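March 21, 2019

Okay friends, a little thread about sorting the junk table, which I have been putting off since August (you know the one, where the tools and the groceries all end up together and I pretend it's a system).

**2/** First rule I made for myself: anything with a handle and a latch goes back to the garage shelf, full or not. I own 3 toolboxes and every one of them had wandered off!

**3/** Second rule: produce gets a basket of its own. I paid too much for mine at the Bimwood store in Clistdale and I'd do it again, it makes me eat the fruit.

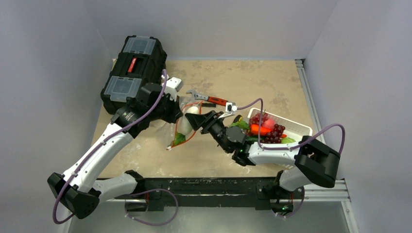

**TOOLS & GROCERIES**

**4/** Black toolbox with the red latch, red-handled wrench, and then grapes, a carrot and a peach in the white basket with the greens flopping over the side. I do love those greens. The drawstring bag is next on my list, and after that it's the hall closet, so wish me luck and send me your shelf ideas!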